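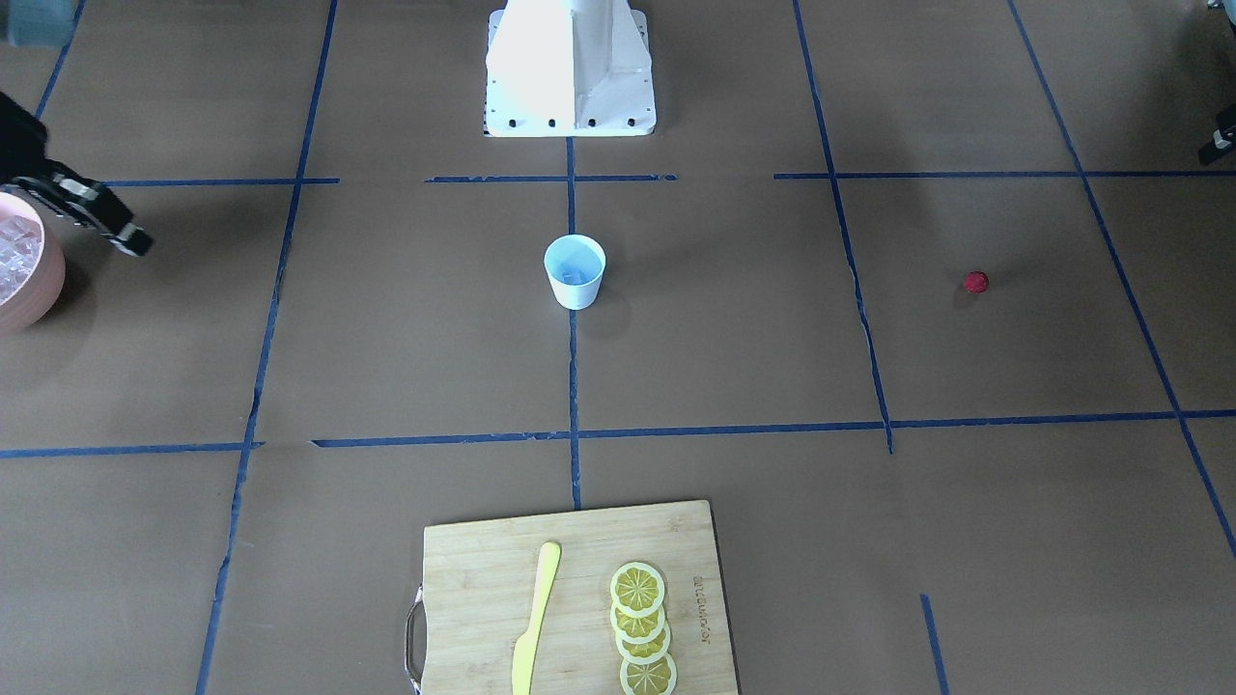

Home › Teaching equipment › Two-arm sets › Nerkum Hand-Guided Teaching Set

Nerkum Hand-Guided Teaching Set

If you can pour a drink for a friend, you can teach the Nerkum to do it too. We've sold teaching equipment to colleges, small workshops and the odd very determined hobbyist for a good while now, and the thing we hear most often is how quickly people forget the controls and just get on with the job (which is lovely to hear, because that was the whole idea!).

You sit at a pair of small leader arms and move them as you would your own hands. The two working arms follow, left for left and right for right, and everything you do is saved as one run. Do the job again with the cup a little further over, then again with the bowl turned round, and the set builds up a store of runs for your own training software to learn from.

Kitchen jobs make very good first lessons. Ice cubes slide about, paper cups squash if you grip them too hard, and a slice of lemon needs a gentler touch than you'd think. Start with one cube into one cup and stay with that until your hands feel settled. Mikkel Kirkegaard, who runs our beginners' days, likes people to save 50 good runs of a single job before they add a second, and we'd back him on that.

Brown paper and blue painter's tape make a perfectly good work surface, by the way. Tape out your sections, move things from one to another between runs, and change the paper when it gets tired.

What comes with it
Two working arms with grippers
Two leader arms with finger loops
Foot pedal for starting, saving and throwing away a run
Hakby recording software, with room for 500 runs per project
Printed handbook, 101 pages, by Hinata Sugiyama

Sold separately
Aoki soft fingertips, pack of 16
Nekberg carry case

Please fix both working arms down firmly before switching on, and keep hands off the table while somebody else is driving.

Questions before you order? Write to Gwion Bowen on the sales desk. He's happy to talk through table sizes, and he can book you a try-out at our workshop if you'd like a go first.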